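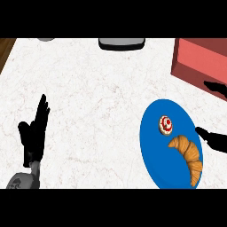

The slow return of the tea table

On a Saturday in July the queue outside the hall at Reledton starts before the doors open at 2. Most of the people in it have come for the plant stall or the second-hand books. They stay for the tea, which costs less than a bus fare and comes in a proper cup.

Village teas never quite went away, but for a long while they were in poor shape. Halls lost their kitchens, or kept a kitchen that could no longer pass an inspection. Baking at home fell off as working hours changed. By the time the old urn at Reledton gave up, the monthly tea had shrunk to a packet of digestives and a jug of squash, and it was dropped from the calendar for two years.

It came back when the hall was rewired. The new kitchen has a deep sink, a hand basin, a fridge that holds its temperature and a long worktop that can be wiped down in one go. None of this is exciting, but it made the difference. People who had been nervous about serving food to strangers could now do it without worrying.

The baking is plain. Jam tarts go first, nearly always, and the red ones before the yellow. Scones are made on the morning and are past their best by four o'clock. Fruit cake keeps, so it gets made on the Thursday and cut late. Anything with fresh cream has been given up in the summer months, after too many warm afternoons with the fridge door opening and closing.

A good jam tart is harder than it looks. The pastry needs to be cold when it is rolled and thin enough to cook through before the jam boils over. Most people overfill them. A level teaspoon is plenty, and a stiff jam is better than a runny one. Raspberry with the seeds left in is the favourite here, though there is a strong minority for blackcurrant.

Galteck, the next village along the valley, does things differently. Its tea is held in the church porch when the weather is dry and in the nave when it is not, and everything is brought ready sliced. There is no set price. A bowl stands by the door, and in a good month it takes £145, most of which goes on the roof. The cakes lean towards ginger and treacle, and there is a cheese scone that people drive over for.

The two teas are kept on different weekends, which was agreed after a summer when they clashed and both ended up with trays of unsold flapjack.

Reledton served 122 teas at its busiest afternoon last year. That is close to the limit of what the hall can manage, mainly on account of the washing up. Paper plates were tried once and disliked. They bend under a slice of sponge, and a cup of tea on a paper plate is an accident waiting to happen. The crockery now is a mixture of sets left over from house clearances, in whatever colours came along, and very little of it matches. Breakages are replaced from the bric-a-brac stall in the next room.

There are 14 tables, set close together, so that anyone who arrives alone ends up sharing. Some of the regulars come for exactly that. The bus from Galteck gets in at ten past two and goes back at a quarter to five, and the same few seats by the radiator are usually taken until it leaves.

Teas at Reledton run monthly until October. Dogs are welcome in the porch.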